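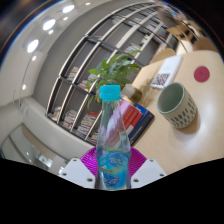

Cestlow Water Notes

Hi! This is the README for my collection of tasting notes on drinking water, both tap and bottled. I started it after moving to Cestlow and finding that my morning tea had gone flat and sort of chalky. Same kettle, same teabags, different town. I wrote down what I thought of the water, then I wrote down what I thought of my sister-in-law's water, and it got out of hand from there.

There are 51 waters in the main file and 28 of them are tap. The rest came in bottles from grocery stores, gas stations and one very fancy hotel lobby in Grumevmont (I paid for it, please don't ask how much).

What's in the folder

waters.csv – one row per water, with the name I gave it, where it came from, tap or bottled, still or fizzy, and hardness if I could find it printed somewhere.

notes.csv – one row per tasting. This is the big one. Most waters have several rows, because I like to come back to them on another day and see if I still agree with myself. Often I don't!

tea.csv – same black tea, same mug, brewed with whichever waters I had enough of. Started as a joke and is now the file people write to me about.

words.txt – the list of tasting words we settled on, with a line on what each one means to us. If you only read one other file, read that one.

old/ – my first spreadsheet, kept as it was. It has a column called "vibe". I'm leaving it in.

Who did the tasting

Mostly me. Estrella Manríquez did a big share of the tap water around Idano, and she has a far better nose than I do, so if her row and mine disagree on anything chlorine-related, go with hers. Tien-fu Yau did all of the fizzy ones because I get hiccups. Benvinda Correia cleaned up the spelling in notes.csv and talked me out of scoring everything from 1 to 100.

Tasters are marked by initials. Mine is just "me", sorry, I'd already typed it hundreds of times.

How a tasting goes

Water sits out in a covered glass pitcher until it's at room temperature. Tap water runs for a bit first. Nobody eats for an hour beforehand, and no coffee, which is why most of my rows are stamped somewhere before 8 in the morning. We sip, write words down without talking, then sip again and fill in the scores.

Scores run from 1 to 5 for mouthfeel, sweetness, mineral, aftertaste and "would drink again". A blank means we forgot or couldn't decide. It does not mean zero, so please don't fill blanks with zeros. Karlijn De Bruijn did that on an early copy and ended up with a chart saying spring water has no flavor at all, which made a few people pretty cross.

About the bottled rows

I only used bottles that I opened myself right before pouring into the pitcher. The cap_type column says screw, sport or crown. I also have a column for glass or plastic, and I'd love to tell you that it matters, but I can't tell from this data. We knew what we were drinking nearly every time, and a heavy glass bottle makes you feel like you ought to be impressed. Only two sessions were done blind. They're flagged with blind = yes, and my own scores in those are a bit embarrassing.

Brand names are swapped for short codes. I didn't want this to turn into a shopping guide.

Things that are wrong with it

The tap rows are from a handful of kitchens and say more about those kitchens' pipes than about any town. The Lindqvist Street samples are all from one old building, and you can taste it.

Hardness is copied from labels and local water reports, in whatever units they used. I converted some of them. The units column tells you which.

Summer is thin. I was away, and Estrella had a cold for most of it, so her notes from those weeks say "wet" a lot.

"Round" and "soft" were used as the same word up to the point where words.txt was written, and then they weren't. I haven't gone back to fix the old ones.

Using it

Take it, chart it, teach a spreadsheet class with it, whatever you like. A credit to "Cestlow Water Notes" would be nice. If you publish anything with the tea file in it, I'd really enjoy seeing it, so do send me a link.

Adding your own

Yes please! Copy the header row from notes.csv, stick to the words in words.txt where you can, and put anything extra in the comments column. Andor Fekete checks new rows with me, usually in a batch, and October's batch is still sitting there half done. Give us at least two tastings of the same water on different days, and tell us if you have a filter on the faucet.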